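When the Bin Walls Move
2/4/18

The fault log at Lukaneck's picking cell ran to 3,388 attempts before anyone read it closely. Most of the entries were routine: missed grasps, slipped packages, a suction line that lost pressure. Mixed in with them were 158 protective stops, nearly all raised during the approach to an item lying near a wall.

The Clellon planner checks each path against a stored model of the bin. If the model says there is clearance, the arm goes. The model had been measured once, at installation, and the bins had been lifted out for cleaning several times after that. A later survey put one bin 7 mm from its recorded position and slightly rotated. With sloping sheet-metal sides, a small sideways error also becomes a height error, and the gripper met the wall while the software still showed free space.

Contact itself did little damage at first. The controller's force limit tripped, the arm held position, and an operator cleared the stop from the pendant. The trouble was in the restart. Under the default setting, the Plernov task manager resumed the interrupted path from its last waypoint, still using the old model. On one restart the arm pressed down a second time and bent a finger mount.
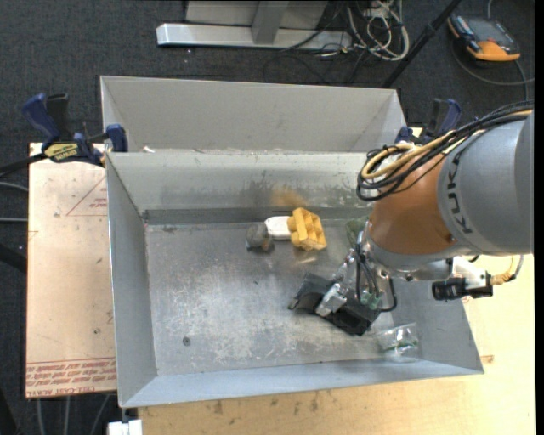

Lukaneck made two changes in April. The bins are now clamped, and their corners are probed at the start of every shift and again after every 1,000 picks. A stop near a wall cancels the path outright; the arm retracts straight up at reduced speed and a new scan is required before motion resumes.

Uchida, which supplied the gripper, also asked for a lower force limit in the last stretch of the descent. That raised the number of false stops on stiff packaging, and the value is still being tuned.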